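Gandero cell: setup and care notes (README for the Dirnus tabletop set)

By Valentin Iordache
August 2026

Print | E-mail this page

Gandero is the two-arm tabletop cell at Birnmont, and Dirnus is the set of recordings that comes off it. Most people open this file because they want the recordings, and you'll find what you need about those further down. But I've put the cell first, as nearly every odd thing I've come across in the data started life as a loose cable or a tray that had crept along the table. I love this cell, and I'd like it to keep behaving!

What's in the folder

The set holds 1,567 episodes. Each one has the head camera stream, the wrist streams, joint positions for both arms and a short text note from whoever was driving. The notes are free text and vary a lot. Some say "fine". Mine tend to go on a bit.

The folder called setup has the pose files, the cable sketch and the blank checklist. Please don't edit the checklist in place, copy it into your own session folder first.

Laying out the table

Work from left to right. The clear container goes at the top left, with the dark cutting board straight below it. The red tray takes the middle and the grey dish rack goes on the right. Leave bare wood between the tray and the mounting bar, you'll want that space when an arm has to come home in a hurry.

The carrot lies on the board with the rice. Plates and cups go in the rack before the arms are powered, while you can still lean over the table comfortably. The blue plate stands up in the pegs; the cups can lie on their sides. We don't fix the cups to exact places and I'd ask you not to start, a bit of variety there is lovely to have.

Rice travels. A few grains in the tray or on the wood won't spoil an episode, but sweep the table when they start getting near the arm bases. I use a soft brush and go towards the front edge, never towards the joints.
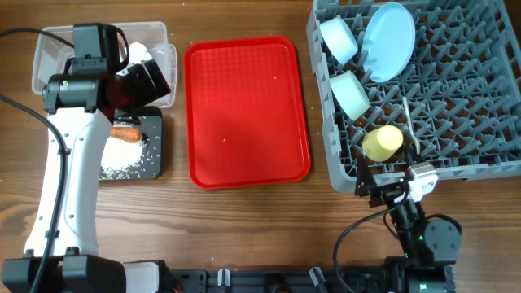
Issue 22

Mounting and bases

Both arms share the one black bar along the front of the table. Check it before you check anything else. Put a hand on each base in turn and try to rock it, gently, with the power off. If either one moves, tighten the base and run the home pose again before recording. A base that has shifted by a hair at the bottom shifts by a great deal more at the gripper, and you'll be chasing it all afternoon.

Look along the bar for the white clips and make sure they are seated. Replacement clips live in the drawer marked Gallegos, together with the calibration block and the long hex keys. (Gallegos is also what we call the calibration script. Sorry. The drawer had the name first.)

Cables

Each gripper needs a generous loop of cable so that the wrist can turn all the way without pulling. Too short and the plug works itself out; too long and the loop brushes the tray or catches a peg of the rack. Set the loop with the arm reaching out over its own side of the table, then drive the wrist slowly to both ends of its range and watch. It takes a minute and it's really quite satisfying when the loop rolls over neatly and comes back.

Run the rest of the cable down the arm towards the base. Don't pull it tight across the elbow. If the outer sleeve feels rough anywhere, swap the cable and write the change on the log sheet, even if it was still working.

Grippers

Wipe the fingers before each session. Starch from the rice builds up as a film and thin handles start to slide. The utensils from the rack are the best test of a clean pair of fingers, much better than the carrot, which forgives nearly anything.

Close the gripper on a handle, lift it clear of the pegs and hold it over the gap between the tray and the rack. Count to three. If it droops, wipe again. If it droops a second time, take the fingers off and look at the pads.
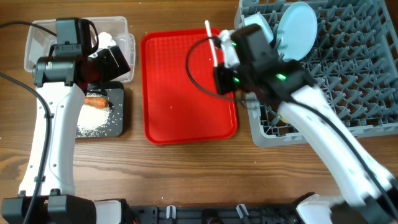
Valentin Iordache

Running Gallegos

Calibrate the left arm first, then the right. The script asks for 21 touch points per arm and tells you off politely if you miss one. Do it on a cleared table with the block in the marked square, and keep your sleeves out of the head camera's view. When both arms pass, save the result with your initials and set the table out again from the layout above.

Recalibrate after any of these:
- a base has been loosened or moved
- a motor or wrist camera has been changed
- the head camera has been knocked, however lightly
- the home pose looks wrong to you, even if the script is happy

That last one has caught more faults than I expected. Trust your eyes.

Known problems in the data

In 22 episodes the left wrist stream stops early after a plug came out. They are listed in setup/short_streams.txt and the joint data in them is complete, so I kept them in. Leave them out if you train on wrist views.

The rack position drifts between sessions. We set it by eye against the table edge. Treat it as a movable object and don't hard-code it.

Rice is not labelled at all. If somebody fancies doing it, write to me, I'd be delighted and will bring biscuits.

Putting the cell to bed

Open both grippers, send the arms home and wait for them to stop before you cut the power. Tip the rice into the food waste, wash the board and the tray, and dry the rack properly before it goes back on the wood. Leave the log sheet face up on the shelf so the next person sees it.

Related items

Dirnus: file formats and naming
Gandero cable sketch, revised
Gallegos calibration script: options and error messages
Changing a wrist motor at Birnmont
Blank session checklist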